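Wokura Repair Shampoo: my review after one long winter

2018-11-03, by Mansa Ansah
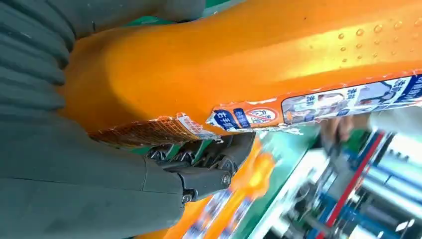

I have coloured my hair since I was 17, and it has become dry like straw at the ends. In June my hairdresser in Tiltasdale, Hryhorii Zakharchenko, recommended me the Wokura repair shampoo, and I have used it until now, three times in a week. First I must say that I am difficult with packaging. A bathroom is a wet place, and labels suffer there. A bright orange plastic bottle with water drops on it and a printed label torn and peeling at the edges is a thing I know very well from my own shelf. The Wokura bottle is better in this point, as the text is printed directly on the plastic and I can still read the directions.

The shampoo itself is thick and a little bit grey. You need only a small amount, the size of a hazelnut, but it does not foam much, and in the first two weeks I always took too much and my hair felt heavy. After I learned the right amount, the ends became softer and the colour stayed longer. Before, I went to the salon every six weeks. Now it is eight.

The smell I do not like. It is something between rosemary and medicine, and it stays in the towel. My sister says she doesn't notice it.

I compared it also with the Kadrić balm shampoo, which costs $13. That one smells lovely and foams nicely, but my scalp was itchy by the evening. Wokura costs $62 for the large size, and for this money I would expect a pump. You have to buy the pump separately.

For fine hair I would not choose it. For thick or coloured hair I recommend it, but ask for the small size first. Flevullow sells it online, and the delivery to me took around four days.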